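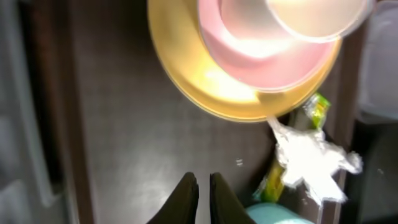
## 4. First use and weekly care of the water softener

Read section 3 (Plumbing in) before you start. The steps below assume that the Amik softener is standing on a level floor, the bypass valve is closed and the drain hose is fixed at both ends.

### 4.1 Filling the salt tank

1. Lift the lid and take out the packing card.
2. Pour in 8 litres of cold water. Do this on first use only. After that the softener draws its own water.
3. Add tablet salt up to the lower line on the tank wall.
4. Wipe any salt dust from the lid seal and close the lid.

**Note:** Use tablet or block salt. Table salt and rock salt will clog the float and are not covered by the Tadanel guarantee.

### 4.2 Setting the hardness

The control panel is set at the works to 400, a middling figure that will suit few homes exactly. Your water company can tell you the hardness for your postcode in milligrams per litre. Homes on the Naltcombe supply should enter 441.

1. Press and hold **Set** until the display flashes.
2. Use the arrow keys to enter the figure.
3. Press **Set** once to save. The display stops flashing.

If the display goes back to 400 after a power cut, the backup cell is flat. See section 7.

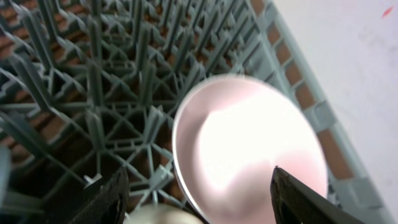
Once the figure is saved, the softener works out for itself how often to rinse the resin. It does this at 2 a.m. unless you change the time. A rinse takes 40 minutes, and during it the house is fed with hard water - avoid running a bath or a washing machine while the rinse light is on.

### 4.3 Opening the bypass

1. Turn on the cold tap nearest the softener and leave it running.
2. Open the inlet valve a quarter turn. Wait until the tap stops spitting.
3. Open the inlet valve fully, then the outlet valve.
4. Close the bypass valve handle against its stop and check all joints for drips.
5. Turn off the tap.

**Caution:** Do not open the inlet valve quickly. A sudden rush of water can shift the resin bed and push beads into the pipework.

The water may look slightly yellow for the first few litres. Run it to waste until clear. Hot taps will go on giving hard water until the cylinder has been used and refilled.

### 4.4 Changes to make elsewhere in the house

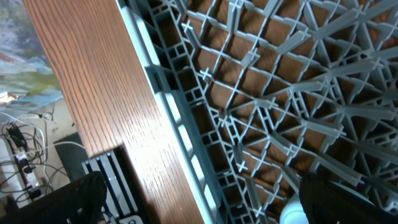 Softened water needs less detergent than hard water. Start with half your usual dose in the washing machine and go up only if clothes come out dull. Dishwashers with a softener of their own should be set to the lowest hardness level. Scale already in the machine will not vanish overnight, so look over the racks from time to time. Where a rack is made up of thin ribs that cross one another, check the small junctions where several ribs meet, and the slots along the rim, and clean them with an old toothbrush and warm water if needed.

Keep one hard water tap in the kitchen for drinking. The Pylypenko three-way tap can be fitted to the branch pipe described in section 3.

### 4.5 Weekly check

- Look at the salt level and top up if it is below the lower line.
- Check that the clock shows the right time.
- Feel under the drain elbow for damp.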